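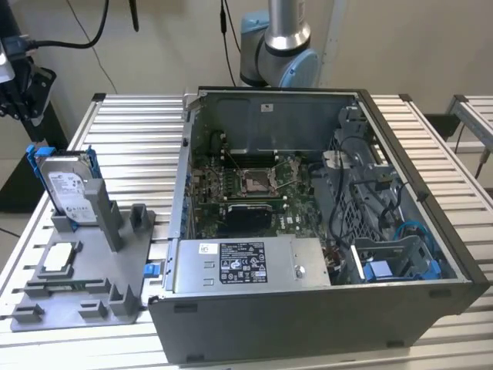

The old tower from the back room at Liltlow is finally getting its processor and drive put back, after sitting in bits since last July. I said I would write it up when I got to this stage, mostly so I remember what I did.

It's an ordinary office desktop, bought second-hand for 15 pounds. I wanted something to hold the scanned parish maps and the family photos, and I didn't want to pay for a new machine to do it. Tritik, which is the little cataloguing program I use for the scans, runs on almost anything.

With the side off and the case laid flat, everything is easy to get at. The board faces up, the socket lever lifts without a fight, and you can see where each cable goes before you start pulling at it. The power supply stays put for this job. I have taken it out once and there was no need to do it again.

What I like about this sort of case is the blue plastic. The clips for the expansion slots are blue, the catch on the drive bay is blue and so is the caddy the hard drive sits in. If it's blue, you are meant to touch it. I wish more things worked like that – the boiler, for instance.

The processor goes in first. It looks like nothing much out of the machine, a small silver square you could lose in a coat pocket. Match the corner mark to the one on the socket, set it down flat and don't press. The plate comes over and then the lever, which takes more of a push than feels right. The first time I did one of these I stopped halfway and went to look it up, and the answer was to carry on.

The drive is the easy bit. It clips into the caddy with no screws and the caddy slides into the bay. The one snag is the cables, because there is a thick bunch of black ones running through the drive cage and they like to sit exactly where the caddy wants to go. Hold them to one side with your free hand. I also check the data cable is long enough before sliding anything home, having got that wrong on another machine.

I bought a tube of paste from Urkwood and it will do five machines at least, as you only need a small blob. The memory came out of a dead Kao desktop. I have 2 sticks the same and one odd one, and I'll leave the odd one in the drawer unless it turns out to be short.

The drive shows 236 GB used, nearly all of it scans, and there is a second copy elsewhere. I wouldn't be handling it this calmly if there wasn't.

Still to do: blow the dust out of the front grille, find the screws for the side panel, and decide where it will live. The cupboard under the stairs is handy but gets warm. The landing is cooler, though I'd hear the fan at night.

Posted 2022-05-03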